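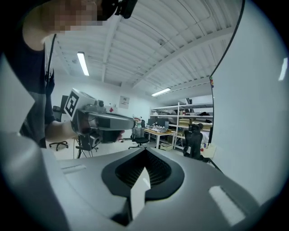 Old laptop giving up, is a refurb from Brimeren worth it?

mbravo_writes
Posted February 28, 2025
My laptop is nine years old and shuts off whenever it feels like it. I haven't put a post up on my blog since August because of it. Brimeren has a refurbished one for $282 with a 5 month warranty. I write, I resize photos, I have too many tabs open. Anyone bought from them?
Milagros Bravo

tincanalley
Bought 2 from them. One is fine. The other came with a battery that lasted through lunch and no further. They replaced it after I sent four emails.

noelia_ibarra
"Refurbished" means somebody wiped it with a cloth. I'd want to know what they replaced before I paid $282 for it. And is it a new laptop you need, or a new drive and a battery? I hear "my computer died, that's why I stopped blogging" a lot, and then the new computer comes and the blog is still quiet.

mbravo_writes
Ouch. Some of that is laziness, I admit it. But it did eat a finished draft twice.

pell_grove
Noelia, that's a bit rough. A machine that quits mid-sentence would put anybody off.

noelia_ibarra
Sure, but then write in something that saves as you go. That costs nothing. I still don't see why a random shutoff means the whole laptop is finished. Has anyone opened it up and cleaned the fan?

tincanalley
On a nine year old laptop I wouldn't bother. You fix the fan and then the hinge goes.

mbravo_writes
Voretti, the repair place near me, quoted $156 for a battery and a cleaning. They said it "should" help.

pell_grove
I'd put the $156 toward the newer one.

noelia_ibarra
"Should" is doing a lot of work there. Ask if they charge you when it doesn't. And back up your photos tonight, whichever way you go - I don't trust either of these shops that far.

mbravo_writes
Copying them to an external drive now. It says three hours, then eleven minutes, then three hours again. I'll call Voretti in the morning and ask about the charge.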